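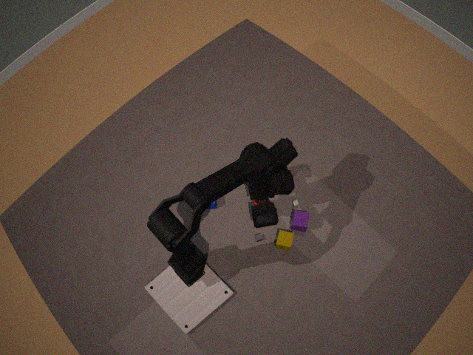 December 2, 2024. Gripper comparison in sim, Urel jaw vs. Kamel jaw

Same arm model, same mat, mixed colored blocks. Only the finger geometry and the controller gains change between sets. Left the Trenora controller at the October gains for the first set so the numbers line up with the old log.

Urel: 111 attempts, 6 dropped on lift. Most of the drops were the small blocks, grabbed too near the fingertip.
Kamel: stopped early. The jaw closes fine but the wrist overshoots on approach and bumps the neighbors. Need to redo with damping up before comparing anything.

Wrist camera: exposure is still too low. With the red block between the fingers, its top face goes nearly black and the fingers have no detail at all. The color mask picks up the front face and loses the rest. Noise setting is probably too high as well.
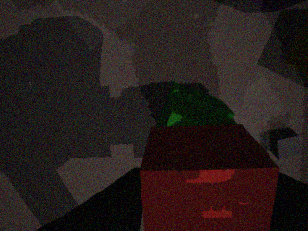 Grelum's view is that the mask should be dropped altogether and the pose taken from the overhead camera until the last bit of the approach, and that no gripper result counts while the wrist view is this dark. Fair on the second point. I'd still like to keep the mask for the close.

Next: raise the light level, rerun Urel with seed 618, then Kamel with seed 808. Save the wrist view for every drop.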